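Cetow Countertop Popcorn Popper, Model 232

If your movie nights have been running on microwave bags, get ready for a real treat! The Cetow 232 pops a big, fluffy batch in one go, with the old-fashioned stirring arm and tilting kettle you remember from the snack stand. We tried plenty of home poppers before putting this one in the shop, and it's the one we kept going back to on our own lunch breaks.

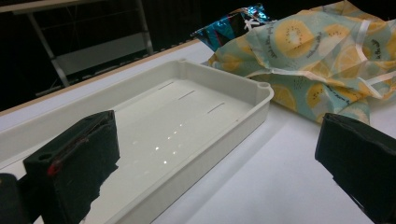

The kettle lifts off with two clips, so cleanup is quick – a wipe with a paper towel while it's still slightly warm does most of the work. Let it cool first if you have little helpers. The door is held by a magnet and closes with a nice solid click, and the crumb drawer slides out from the front.

Butter goes in the small well on top and drips through as the corn pops. Go easy the first time! A tablespoon is plenty for a full kettle, and too much will make the bottom layer soggy.

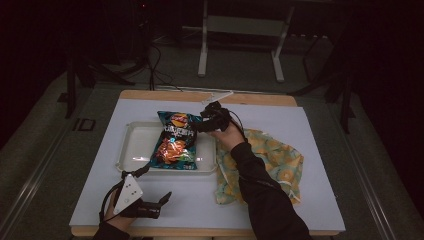
We love it for parties. Set out a few bowls of seasoning (the Prara cheddar and the smoky chili are both great), warm the kettle for three minutes, and let people mix their own. Leftovers keep their crunch until the next evening in a jar with a tight lid.

What you get: popper, kettle, stirring arm, measuring cup, scoop and a short recipe booklet. The cord is on the short side, so plan on a spot near an outlet.

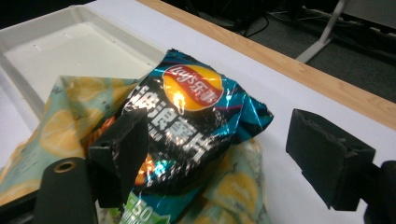
Item number 2209 is the red finish and 1401 is the cream. Same machine inside, same price. The cream was out of stock for most of November and is now back on the shelf at our Celtholm store.

Spare kettles and door magnets are sold separately under item 2336. They fit the older Akbari cart too, so you can keep that one popping a while longer.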